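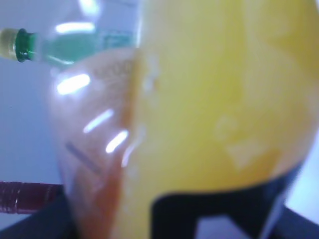
Robot Manipulation Lab
Handout 5: Grasping and tilting containers with liquid
Instructor: Ravinder Poirier

Work in your usual pairs. Each pair gets one session of 47 minutes at the Seten bench, starting Monday. Sign up on the sheet by the door.

Before you start
Read the Gollo notes on grip force. Clear plastic flexes when squeezed, and a full container behaves differently from an empty one. Run the gripper open and closed twice with nothing in it.

Procedure
Drive the gripper in slowly and close until both fingers touch the wall. Raise the force one step at a time, up to 5 steps. Lift a little, hold, then tilt. Stop the arm before the liquid reaches the rim.
Save the wrist camera video for every attempt, including the ones you drop.

Notes on the camera
Overhead lights leave bright streaks on curved plastic, and the Hiebert edge detector often takes them for edges. Close to the container the image also goes soft. Do not rely on reading the volume marks from the wrist view – write the level down by eye before the grasp.

What to hand in
A table of attempts with grip force and result
One video of a successful tilt
A paragraph on one failure

Upload to the Fatidano folder, 192 MB limit per pair. Late work loses 2 points a day.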